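How to Clear and Set a Small Table Without Making Nine Trips

Posted August 29, 2020
Filed under: Kitchen, Small Habits

I have set a table badly for most of my adult life. Plate in one hand, cup in the other, bowl pinned against my ribs, door opened with an elbow. Then back for the fork. Then back for the other fork. A tray fixes most of this, and I resisted trays for years on the grounds that they were for hospitals.

The method below takes 15 minutes the first time, mostly because you will stop to argue with it.

What you need

A long, shallow tray with a lip
One plate per person, flat enough to sit steady on the tray
One tumbler per person, plastic if you are me
A bowl, if the meal calls for one
A damp cloth and a dry cloth

My first tray was a Grimshaw, bought in July, and it was too deep. Anything over an inch or so and you are fishing your plates out of a bathtub. The Sorketti I use now is shallow. I have no complaints about it except the price, which I have stopped mentioning at home.

Step 1. Wipe the table first

Damp cloth, then dry, going with the grain if it's wood. Do the corners. Crumbs live in the corners and pay no rent. Let the surface dry before anything goes down on it, or the tray will skate.

Step 2. Put the tray down empty

Choose its spot now. Run it lengthwise along the table and leave a strip of bare wood in front for elbows. People who load the tray first and look for a place afterward end up holding it over somebody's laptop.

Step 3. Plate on the tray, cup off it

The plate goes toward one end of the tray, leaving the rest clear for bread, napkins or whatever is still coming. The tumbler stands on the table beside the tray. Cups on trays tip the moment anyone slides the tray an inch, and someone always slides the tray an inch.

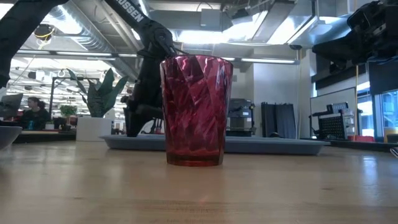
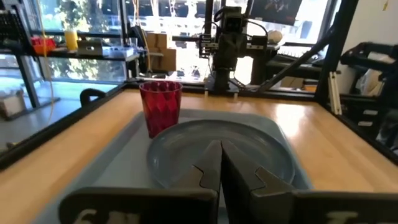 Step 4. Add the bowl last

Bowls go straight on the wood, off to the side, within reach of whoever is serving. If yours has a rough foot, put a cloth under it. I learned this on a table from Pridgate and the ring is still there.

Step 5. Clear in reverse

Bowl first, then cup, then carry the tray out with the plate still on it. One trip if you're eating alone, two if you have company. Scrape at the sink, never at the table, whatever your uncle does.

A note on matching

Blue-gray plate, blue-gray tray: calm, grown-up, slightly smug. Then one red tumbler, so you can find your drink. I tried a full set of clear Bistix cups and spent whole dinners drinking other people's water.

Tumblers with a faceted pattern are easier to grip and a nuisance to wash. Use a bottle brush on the inside and a soft one on the outside, and stand them upside down on a rack overnight.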